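7 Jan 2020. Finish trials, maple, batch 3374

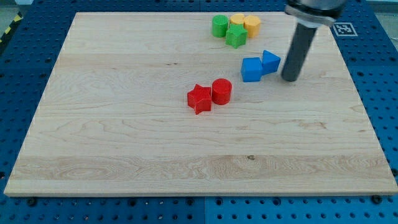 Maple board, grain running lengthwise, small dark knot lower middle.

Second coat of the Lisura oil on the offcuts. Went on thin, left it 30 min then wiped. Still tacky at the ends, shop too cold probaly. Américo says cut it with a bit more thinner, try that on 11 first.

Brimemis wax: blotchy, skip. Not buying again.

To do
- sand offcuts back to 220
- ask Balakrishnan for the July notes, cant find them
- new rags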